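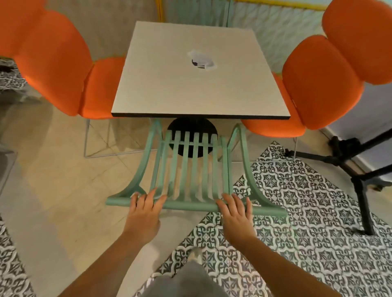 Chapter 4: Infused Oils, and Why Mine Kept Going Mouldy

I ruined my first batch of calendula oil, and my second, and I'm fairly sure the third was on its way out when my neighbour Oluwaseun Sani lifted the lid, sniffed and put it straight back down. I'd picked the flowers in the morning, stuffed them into a jar while they were still plump and covered them with olive oil. Lovely colour! A few weeks later there was grey fuzz along the top.

Water was the trouble. Fresh petals hold a lot of it, and once it's sitting under oil it has nowhere to go. So before we get to salves in Chapter 5, I want to spend a good while on drying, even if you're itching to melt some beeswax (I always am).

My own rule is simple. I spread the flower heads on a screen in a shady, airy spot and leave them until the green centre snaps when I bend it. The petals will feel papery days before that – don't trust them. Then I weigh out 70 grams of dried flowers, tip them into a clean, dry jar and pour in 500 mL of oil. If any bits poke up above the surface, I top it up.

Lionel Sabatier, who taught me most of what I know about plants, kept his jars on a sunny windowsill. I keep mine in a cupboard. We argued about it for years and his oil was every bit as good as mine, so I'll give you both methods and you can pick your favourite.

You'll also meet the slow-cooker method in this chapter. It's quick and handy when somebody wants a balm by the weekend, but keep an eye on the heat, as I've fried a batch or two and the smell hangs about in the curtains.

Grab a notebook before you start. Write down the plant, the oil and the day you filled the jar, and stick a label on the glass as well.

Last updated: March 2021

Related chapters
Chapter 3: Drying Racks, Screens and Paper Bags
Chapter 5: Your First Salve
Chapter 6: Tinctures and Vinegars

This site uses cookies. By continuing to read, you agree to our use of cookies.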